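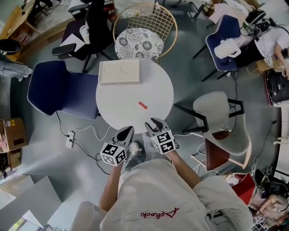
Photo: Utow front desk, Gethin

Posted in June by Utow front desk

Ticket: round white table, shared room, Domham

Problem: table rocks when somebody leans on the edge. Reported by 2 people.

Tried: turned the foot screws by three turns. Better, but it came back after around seven days. I moved the table a little - same result, so I don't blame the grey floor.

Next: ask Hitarel for a new foot. Please don't put full cups on it until then.

Status: open.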